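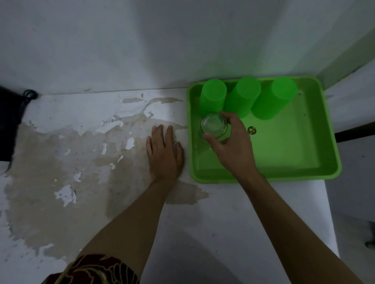
The gripper comparison has taken up most of our time since we last wrote to you, and I'm glad to say it has finally settled into a steady rhythm. As you may remember, we are running two hands against each other on the same arm, the Vukel two-finger gripper we already owned and the softer three-finger Wada hand that your grant paid for, and both of them are being measured against people doing the same small tabletop jobs. The human side of that work is done with a head-level camera and very ordinary things: a green tray, three green plastic cups turned upside down, a clear glass tumbler, a coin lying flat. We chose the glass on purpose, and watching a hand close on it, thumb on the near side and fingers over the far rim, you begin to see why both grippers find it such a trial. The green of the tray comes straight through it, and the camera has very little to go on apart from the bright ring of the rim.

We now have 3832 usable clips from the human sessions, all of them checked and stored with Datari, and I want to thank Anqi Lei especially for her patience with the checking. She watched every one of them, sometimes twice, and threw out the ones where the head had turned away at the wrong moment. It was slow going in March, when the upload kept stalling, but things have run smoothly ever since we moved the transfers to the evening.

Now to the grippers themselves. Each hand was given 100 tries at each object, with the objects moved a little between tries. On the plastic cups there was hardly anything to choose between them, and I'd be happy to recommend either one to somebody who only ever wanted to pick up cups! The tumbler was another story. The Vukel dropped it or missed it 27 times and the Wada did so 9 times, and most of the Vukel's misses came when one fingertip landed on the rim and skated off. The soft pads on the Wada simply give a bit and settle. I should be fair and add that the Wada takes longer to close, long enough that Guilan Qiu has started making her tea during the runs, and that we had to replace one of its pads after a small split appeared near the tip.

The coin has humbled us. Neither hand can lift it reliably from a flat surface. People tend to slide a coin to an edge, or get a fingernail under it, and we have neither edge nor fingernail in our current setup. Guilan has been trying a thin steel lip screwed to one Vukel finger, which scrapes a coin up rather nicely but also scratches whatever it is sitting on. She would like to try a plastic version next, and the parts are cheap enough that we can cover them from what is left in the supplies line.

We did lose the better part of a week to the controller. The new firmware changed how the force limit is read, and for several days the Wada was squeezing far less than we thought. Once we found it we threw those runs away and started them over, so the numbers above are all from the corrected setting. I'd rather be a week behind than send you figures we didn't trust.

On spending, we are a little under on equipment and a little over on staff time, mostly on account of the clip checking. I don't expect to ask for anything extra, but I would like your permission to move the unused travel money into staff hours. The visit to Furkside can be done just as well by video, and they have kindly offered to run our tumbler test on their own arm if we ship them the spare hand.

Between now and the next report we plan to finish the plastic lip, repeat the glass trials under dimmer light, and start on moving objects from the tray to the tabletop and back. Guilan and I are both in the lab on Thursday if you would like to come by and see the two hands side by side. A note the day before is plenty, and the travel money question can wait until then if you'd prefer to talk it over in person.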